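Onuoha Training Guernsey, Women's Cut
Club and team orders open for the winter season
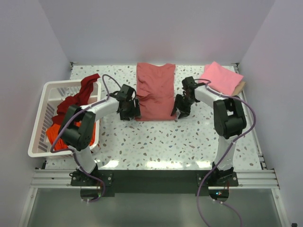

Agnese Petrauskas wrote to us in May that her players had stopped tucking in and pulling down at every stoppage, and she asked if the same cut could be made for the under-16 girls. It can, and the youth sizes are now on the order form.

The Onuoha is a sleeveless training guernsey for Australian football, made for women's and girls' teams. It is not a men's pattern in a smaller size. The armhole is higher, the shoulder is narrower and the body has more room at the hip, so it stays in its place when the player goes up for a mark or bends to the ground ball. We worked on the pattern during two pre-seasons with local clubs before we put it for sale.

Fabric
The guernsey is knitted from Kilon, our own polyester yarn with a small part of elastane. The weight is 234 grams per square metre. This is heavier than many training tops on the market, and some players will find it warm in February. We chose it for tackling drills, where a thin fabric is grabbed and loses its shape very soon. The side panels are from an open mesh and give a bit of air under the arms.

Seams and numbers
All the main seams are flat and sewn with a double needle. The armholes have a bound edge. Numbers are heat pressed on the back at 20 cm high, and club logos can be placed on the left chest. Please send the logo as a vector file. If you have only a photo of an old jumper, our designer Aminu Obi can redraw it for a small fee – write to him before you place the order, not after.

Sizes
Women's 6 to 22, youth 10 to 16. The fit is close but not tight. Players who wear a crop top with thick straps, or a padded vest under the guernsey, should go one size up. If your team is between sizes we can send a fitting set of 8 guernseys, which you keep for 5 working days. Return postage for the set is paid by the club.

Colours
Stock colours are navy, bottle green, black, gold, maroon and sky blue. Any other colour is a custom order and needs a longer time. Stripes, hoops and yokes are available only in the match guernsey, the Preltetti, which has its own page.

Washing
Cold machine wash, inside out, with similar colours. No fabric softener, it closes the mesh and the number can lift at the corners. Dry in the shade. Do not iron over the number.

Ordering
The minimum for a team order is 8 pieces, and you can mix sizes freely. Single replacement guernseys can be bought later in the same colour, as long as it is still in stock. Team managers who use our Planer sheet can fill in names, sizes and numbers there and send it together with the order – it helps us to avoid the two players with the same number.

Delivery is to all states and territories. For Tasmania and the Northern Territory please allow some additional days.

Product code: 743
Questions about sizing: Yetunde Ajayi, team sales
Prices on this page are valid from June 10, 2024 and include GST.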